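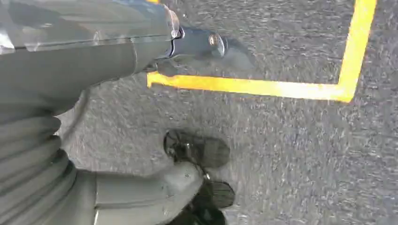

What did we want to find out?
We wanted to know what changes for the people on a parts line when robots take over some of the lifting, carrying and placing. Our group followed the work at Wosholm, a supplier of small exterior car parts, through the spring term.

Background

Wosholm molds and packs brackets, trim clips and covers. The robot program there is called Erex and has been in use on two of the packing lines since last May. Before that, every part was picked up by hand, turned over, checked and set down for the next person. The company told us that one line handles 2,000 parts in a full shift.

We talked with line workers, a shift lead and the automation coordinator, Dionysis Kontogiannis. We also read the training sheets written by Bakalis, the contractor that set up the program. Our supervisor asked us to keep to the workers' side of the question, so this report says little about programming.

What the workers told us

Most of the people we spoke with said their arms and shoulders felt better at the end of a shift. Several said the day felt longer, though. When you carry parts you walk and you talk to the person at the next table. When you watch a robot carry parts you stand in one spot and wait for it to need you.

The pace was the other complaint. A person slows down after lunch and speeds up before a break, and the old line allowed for that. The new line runs at one speed. Two workers had asked for a slower setting in the afternoon, and the shift lead agreed to a trial. It had not started when we finished our visits.
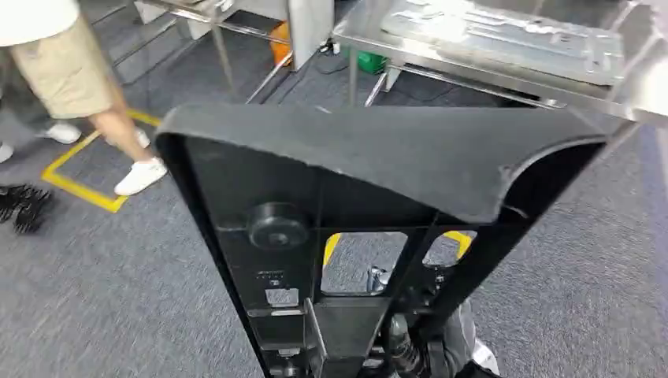 Who decides when a person may step into a marked robot area?
The shift lead decides, and the robot has to be put on hold first. Every worker on the line can put it on hold, but only the lead or the coordinator can start it again.

This rule came up in almost every interview. Newer workers liked it. Some of the older ones found it slow, as the lead covers both lines and may be at the far end of the hall. Kontogiannis said he would like to see one more person per line trained to restart. Training takes 17 hours and is paid, but it has to fit inside regular shifts, and that is where it gets stuck.

Jobs and training

Nobody on the two lines was let go, according to the company. Four people moved to other tasks, mostly final checks and a new job called robot attendant. The attendant clears dropped parts, notes each stop in a log named Dada and calls the coordinator if the same fault comes back. Pay for the attendant is the same as for a packer. The people doing it thought it should be higher - they answer for more now.

We looked at 100 entries in the log. The most common reason for a stop was a part lying at the wrong angle. The attendants already knew this and had started straightening parts by hand before the robot reached for them. That work is not on any training sheet.

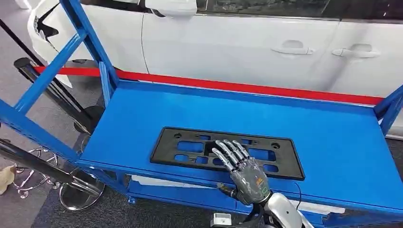
Robot hand on a license plate bracket, top shelf of the blue cart.

Limits of our work

We only spoke with people who agreed to be interviewed, and all of them work days. The night shift may see things differently. We also had no access to injury records, so what we say about sore shoulders rests on what people told us.

The next group could ask the attendants to keep a list of the small fixes they make and compare it with the log. We have left our interview questions in the course folder.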